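Trostel Street Noise Readings: README

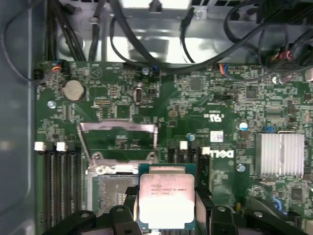 Robichaud, Wed 17 June

1 comment · 10 shares

This folder holds sound level readings taken on Trostel Street and the two alleys behind it. Residents asked for them after the late delivery hours were extended. The readings are in decibels, A-weighted, averaged over one minute.

What is in the folder

- readings.csv: 1365 rows, one per reading
- sites.csv: a short name and a plain description for each meter position
- notes.txt: weather, roadwork and anything else written down on the night

Columns in readings.csv

- site: matches the name in sites.csv
- start: local time, 24-hour clock
- level: average for the minute
- peak: highest value in the minute
- flag: blank, W for wind, or R for rain

Meters were set at window height on the street side. The Hernard corner meter stood closer to the wall than the others, and its levels run a little high. Do not compare it directly with the rest.

Known problems

The meter by the Jolico loading dock lost its clock twice. Start times for 88 rows were worked out from the notes and may be off by a few minutes. Roughly 400 rows carry a W flag. We left them in. Drop them if you want calm nights only.

There is no audio here and none was kept. Addresses have been replaced by site names.

Use

You may copy and reuse the files for any purpose. Please say where they came from and mention any rows you removed. The next set will have the same columns, with the meter height added to sites.csv.

Corrections go to Bukola Oyelaran. Please give the site name and start time of the row.

Contact | Copyright Trostel Street Noise Readings | Back to top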